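Brenel Second-Use Carton, Open Top
Print this page | E-mail this page

Item no. 1072
Supplied by Cevico, Zerstead

The Brenel is a used fruit carton sold for desk and table storage. We buy cartons in after the fruit has been unpacked, check them over, brush them out and send them on flat or made up. They have no lid. Most people want them for the odds and ends that collect on a desk and belong in no particular drawer: cables, small packets, a folded cloth, a soft toy or two.
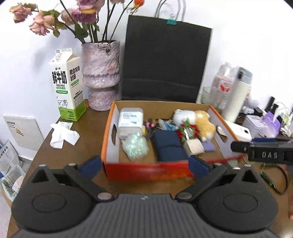
Shojaei
Product Notes, Cevico

The carton with the oval handle cutouts is the one we are asked for most. It has a white inside and a strong orange-red outside, and the cutouts are in the left and right sides, so it can be lifted with both hands. Once it is full, put one hand underneath as well.

An open carton suits mixed contents. Tall containers go at the back and flat or soft things in the middle. Cables are easier to find again if each is wound up and held with a strip or tie. Empty wrappers tend to end up in there too, and the simplest cure is to tip the whole lot out every month or so and put back only what you want.

Leave milk, cups and anything with water in it on the desk beside the carton. It is cardboard and has no coating we would rely on. A small spill wiped up straight away should do little harm, but a carton that has been soaked through at the base should go in the recycling.

Sizes and packs
The Brenel comes in 2 sizes. The standard is 396 mm along its longest side, measured outside. The small is made up to order from whatever shorter stock is in, so please ask for the measurement before you buy if it has to fit a shelf. Trade packs hold 36 flat cartons, all of one size. Single cartons can be collected from the Zerstead counter, mornings only.

Printing
All the cartons carry the grower's or packer's printing, and it changes with the stock. Melon cartons are often the brightest.
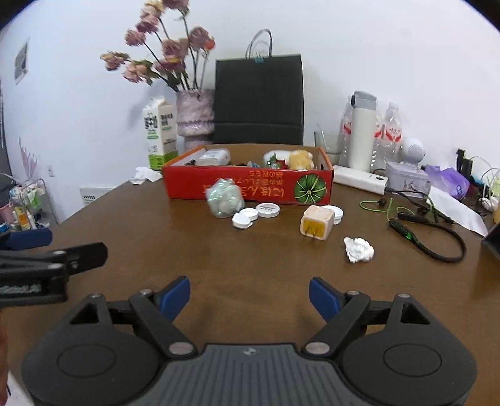
Some customers ask for a particular fruit or for lettering in a particular language. Put it in the order notes and we will look, but we don't hold cartons back and we can't match a set. Expect scuffs at the corners and the odd mark from a label that has been taken off. Cartons with torn cutouts or a split base are not sold.

On a round table, stand the carton near the middle. Small loose items such as bottle caps and sponges can go in a cup or bag first, then into the carton, or they work their way to the bottom. Keep power banks and anything with a light or a battery outside it while they are charging.

Making up
Flat cartons have the fold lines already worked. Fold the long sides up first, then the ends, and press the corner tabs home. A strip of paper tape across the base is worth adding for heavier contents. Paper tape can stay on when the carton is recycled.

Returns
Unused flat packs can come back within the month. Made-up cartons can't be returned unless the base is faulty.

Comments (2) | Shares (36)

Contact Cevico | © Cevico, Zerstead | Back to top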